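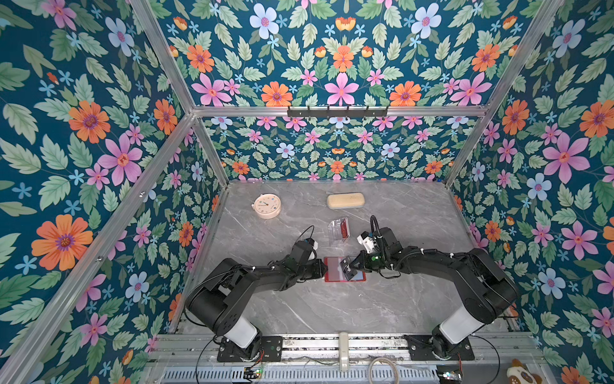

Floral wallpaper set, teal background, with the clock, the glasses case and the card box on the marble-pattern top.

Porkidine Small Things: read me first

Hi! I'm Laurinda Godinho, and this folder is my slightly obsessive collection of pictures of everyday stuff sitting on a tabletop. Clocks, cases, little boxes, the kind of thing that ends up on a nightstand and stays there for years. Joaquim Esteves helped me sort and name everything (he's a lot more patient with file names than I am).

What you get

There are 200 pictures, split into 12 folders by wallpaper. The teal one is my favorite, so it comes first. I love how busy it is, with the big orange daisy-looking flower and all those pale green leaves, and a plain beige glasses case suddenly looks kind of elegant next to it. The other folders are calmer. Horkstead is stripes, Wetby is a washed-out gray, and Ağca is a tile print I nearly left out but Joaquim stuck up for it.

How things are named

Folder first, then the objects from left to right, then a number. I call the round peach-pink clock "peach" everywhere, even though Joaquim would like it on record that he sees salmon. The glasses case is "case" and the clear plastic box with the red card in it is "cardbox", all one word. If you search for "box" you'll get the cardbox plus a lot of tea tins, sorry!

Things to know before you use it

Please don't read the time off the clock and treat it as when the picture was taken. I never set it. It's also face-up in some pictures and standing in others, and the name doesn't tell you which, so check the notes file if you care about that.

Colors are as they came, no editing. Pinks and oranges can look stronger on some screens, and I'd go easy on matching paint to them.

2 pictures in the Wetby folder are duplicates. I know which ones, I just haven't renumbered yet.

Changes

22/01/2026: added 80 pictures, fixed the spelling of "eyeglasses" in the notes, moved the tea tins out of the teal folder.

Still to do: a proper index, and a mug folder if I ever settle on a wallpaper for it. If you spot a wrong name, tell me the folder and number and I'll fix it in the next batch.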